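Bench notes first, story second, because the deadline was yesterday and the Clitus people still want their kit back.

The Clitus is a two-arm tabletop kit. Two white arms, black joints, a gripper on each, sold as a package with the software and a box of cables. Lostside makes it, or assembles it, depending on who you ask at Lostside. We had one for 41 days at the Tanulura workshop, a long low building behind a bus depot where three other companies also rent floor space and everyone shares the one good kettle.

The pitch is simple. You show it a chore, by hand, a bunch of times. It learns the chore. You go do something else.

Narendra Sandhu runs product at Lostside and talks fast. "People think of picking parts off a belt," he told me on the first morning. "Fine. But most of our customers have messier stuff. Bins. Trays. Things that come back from the wash and need to go somewhere." So bins is what we did. Plastic ones, household ones, the kind with holes in the sides that every gripper demo seems to avoid.

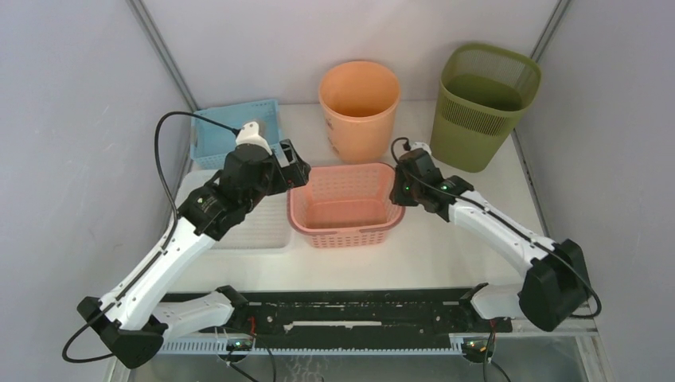 *Both arms at the pink basket, with the orange bin standing at the back.*

Setup. Not bad. The manual says an afternoon, it took us a day and a half, and half a day of that was a missing hex key and a lunch. Arms go on at the front edge of the table, cables drop down below. Calibration is a routine with the grippers touching a set of points you mark yourself. It failed twice, passed the third time, and we never touched it again.

Then teaching. You grab the handles of a second, smaller pair of arms (included, thank goodness) and the big ones follow. Hiếu Thái did most of this for us. She used to run a packing line and has opinions about wrists. Her first hour was ugly. Her second was fine. By day four she could turn a basket over with both grippers while telling me about her sister's wedding, and the recordings came out clean.

Lostside recommends 40 demonstrations per task before you train anything. We did 40 for "turn the pink basket over" and got something that worked on the good days. We kept going. By the end of the loan we had 677 recordings across all the tasks, and the difference was real -- less dithering over the rim, fewer of those long pauses where both arms hang there like they forgot why they came in.

What it's good at: rims. Anything with an edge a gripper can pinch. Baskets with slots and holes are easier than they look, the fingers find something to hold. Two arms also help more than I expected, one steadies and the other tips.

What it's bad at: round things. The big orange bin was our nemesis. Upright, okay, grab the rim and go. Once it's lying down it wants to roll, and the software has no real idea about rolling. It goes for where the bin was. Andor Pintér, who writes the motion code at Lostside, didn't argue when I called him. "We know," he said. "There's a fix coming in December." I asked which December. He laughed, sort of.

White on white is the other one. A white tray on a white table, and the cameras get vague about where one stops and the other starts. Andor's advice was to buy a darker table mat. It's in the manual too, page whatever, in small type. For a kit at this price I'd like the mat in the box.
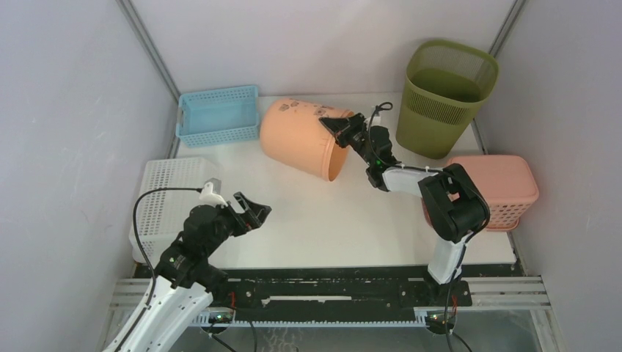
*Right-hand gripper at the rim of the big bin, now on its side. Left arm holding nothing.*

Noise. Low. A whine when both arms move at once, and a click from the grippers that you stop hearing by the second week. The people next door never complained, and they complain about the kettle.

Cables. I have a complaint. They loop out over the wrists and run back along the arms, and on ours one needed re-tying every few days. Never snagged in a run. Looked like it was going to, constantly, and Hiếu ended up moving in ways that kept it clear, so that habit is in the training data now too. A tidier route along the arm would of cost them very little.

For a second view I called Krisztina Borbély at Juhász, a rental laundry for restaurants that has had its Clitus since last summer. They use it for sorting empty crates at the end of a shift. Does she like it? "I like it more than the last one." What was wrong with the last one? Long silence. "It came with a guy." Her unit has needed one new gripper finger and one very long phone call. She'd buy again, though she wants the retraining to run overnight without someone clicking OK at ten p.m.

Same here. The training screen times out and asks if you're still there. Zsolt Bozsik, who looks after our machines, ended up propping a laptop by his bed. He'd like that mentioned to Lostside. Mentioned.

Support is decent. Emails came back the same day, twice from Narendra himself, which probably won't last once they've sold more of them. Updates arrived three times during the loan. One of them broke the left gripper's force setting and the next one put it back. Write your settings down before you update. On paper.

Who's it for, then. A small shop with a dull repeating job and one patient person to teach it. Not a place that needs it running by Monday. If your stuff has rims and stays put, go ahead and book the trial. If your stuff rolls, wait for the update, then book the trial and bring the roundest thing you own.

The kit went back in its two crates on 28/06/2023, minus one hex key. Lostside, it's probably under the bench, we'll lok again.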